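纪念册在线排版工具的设计与试用

课程项目报告 小组成员:Mabli Craddock、Cor De Haan
2020年4月17日
阅读时间:5分钟

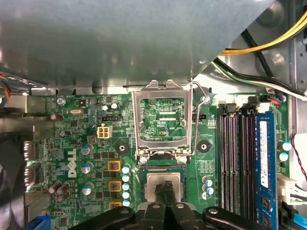

图1 机箱内的戴尔主板、内存插槽与部分线缆

一、选题

本项目做的是一个网页工具,供家属自行编排追思会上分发的纪念册。我们选的是骑马订小册子,八页起,页数按四的倍数增加。这类册子文字量大,照片多,用普通文字处理软件排版时,页码顺序和装订边最容易出错。试用单位是Killberg镇上的一家印刷店Prisham,店里提供了以往的退稿记录,姓名和照片已去除。

二、需求整理

退稿记录共77份。我们按原因分类,最多的是照片分辨率不够,其次是文字压到装订线,再次是生卒日期前后页不一致。第三类问题原先不在计划内,看过记录后才加进需求表。

店方另外提了两点:导出文件必须带三毫米出血;家属修改后,旧版本要能找回。

三、实现

前端用表单加预览。用户先填姓名、日期、仪式流程,再选版式,文字自动流入各页。日期只填一次,封面、生平页和封底都引用同一个字段。

拼版部分由Cor De Haan编写。程序读取总页数,不足四的倍数时在封底前补空白页,再按对开顺序输出PDF。排版引擎用的是课程提供的Lumbantobing库,中文断行规则需要自己补,主要处理句号、逗号不能出现在行首,以及书名号不能拆开。

照片检查由Mabli Craddock负责。上传后先算图片在版面上的实际尺寸,长边低于1,732像素且占满整页的,显示黄色提示,但仍允许继续。早期版本直接拒绝上传,试用的人反映老照片只有一张,没有别的可换,所以改成提示。

四、测试

服务端装在一台台式机上,没有使用云服务器。我们用脚本连续生成3,000份册子,内容为随机文本和公用图库照片。第一轮在处理超长姓名时出现封面溢出,改为自动缩小字号后重跑,没有再出现。内存占用在每份任务结束后没有完全释放,目前的办法是每晚重启一次服务。

人工试用请了店里两名员工和四名同学。员工习惯先看拼版结果,同学习惯先看单页,因此预览区加了切换按钮。“仪式流程”一栏原来叫“节目”,员工认为不合适,已改。

五、未完成的部分

1. 竖排版式只做了封面,内页的标点位置还不对。
2. 旧版本找回目前只保留最近五次保存。
3. 手机上可以填表,不能拖动照片。
4. 双语册子两种文字长度差别大时,左右页对不齐。

竖排内页计划在7月前补完。代码和测试用的文本放在课程仓库的Jurkirier目录下,店方的退稿记录不公开。

分享 6 评论 2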